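# Small Things on Plates

Ha-neul Cho has a theory that anything looks important if you put it on a plate. Over August she tested this on chargers, erasers, a button, half a walnut and one very patient snail. The full set runs to 63 pictures. Yi-an So, who had to look at all of them, has talked her down to a shorter gallery, and the ones below come from the white table series. 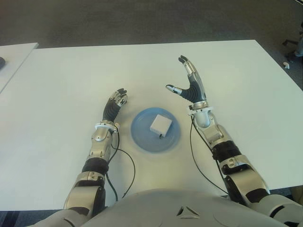

*White box, blue plate. Serves one.*

The blue plate is Ha-neul's favorite and gets most of the work. She bought it at Hirvonen for a dinner party that was then moved to a restaurant, so it has yet to meet any food. Its shallow rim is a plus, she says, as a deep one makes everything look like soup. Yi-an prefers a plain dinner plate from Stollis and has been outvoted one to one.

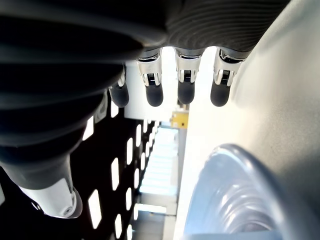 Close-ups were Yi-an's idea, and they take patience. Get near enough to anything and it stops being the size you thought it was, which rather spoils a gallery about small things. Up here the fine ridges across the dark palm could pass for a plowed field, and the chrome joints pick up so much white light that they look dressed for a better party. Ha-neul wanted this one printed 40 inches wide. The hallway at home has room for a calendar.

Prints of the plate pictures are at the Flania café until the end of the month, to the left of the coat hooks. The snail is by the door.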